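Home | Household A–Z | Surfaces | Cleaning | Contact

Tabletop

A tabletop is the flat upper part of a table, the bit we eat on, write on and drop our keys on. I've been writing entries for this household encyclopedia since August, and this is the one I was looking forward to most (yes, really!).

Tops come glossy, satin or matte. I'm a matte person myself. Shine shows every fingerprint, while a dull beige or taupe forgives a lot — though pale crumbs and scraps of paper do stand out on it. Color is a slippery thing too, and the same top can look gray at one end and almost pink at the other, depending on the light.

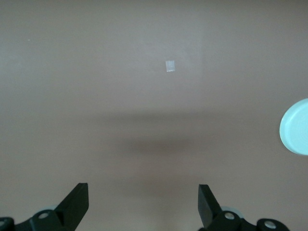
Tape and paper labels are the classic tabletop nuisance. My neighbor Awuor Mugo lifts hers with a fingernail and then goes over the spot with a damp cloth and a drop of dish soap. I use a plastic scraper held nearly flat, and I never touch a painted top with steel wool — I ruined a lovely desk that way.

For dust, wipe toward yourself in long strokes and catch the crumbs in your hand. A cloth of 250 grams per square meter is plenty thick.

See also: Coaster; Desk; Placemat

Print this page | E-mail this page

Comments (3)

Jeptoo Mollel: Cooking oil works on old label glue. Wash it off after!

Oduor Minja: Does the scraper scratch matte paint?

Leire Carrasco: Mine hasn't, but try it on the underside first.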